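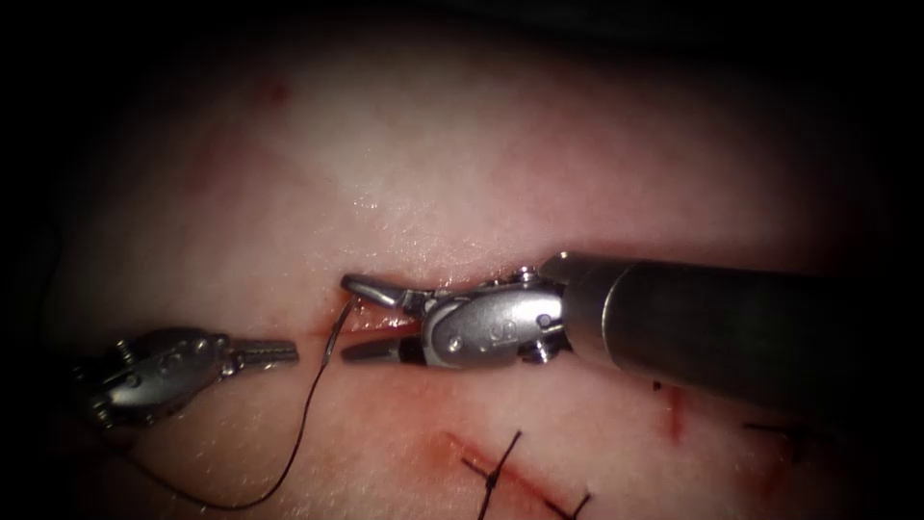 Suturing on a tissue surface.

Evening Parking at Shenoy Hospital

Beginning in October, the Westasus garage will stay open to visitors until midnight. The change adds 60 spaces after 6 p.m. on the two lower levels, and the evening rate will remain unchanged. Visitors should enter from the Huritz Street side and take a ticket at the gate.

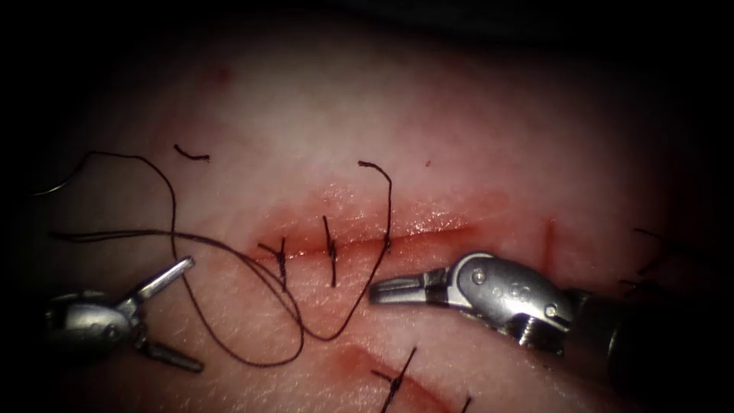 Seema Thakur wrote to the newsletter that the later hours are welcome but that the walkway to the main entrance needs better lighting. The Facilities Office has placed new lamps on its October work list.

Staff permits for Level 2 must be renewed by 24th September. Forms are available at the front desk, and questions may be directed to Vignesh Poojary at extension 2272.

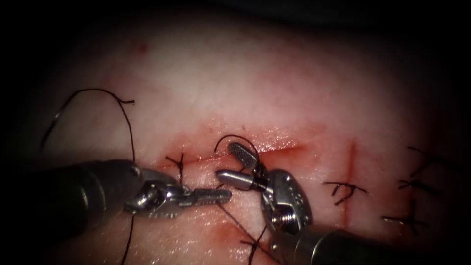 Instruments over an incision with knots of black thread.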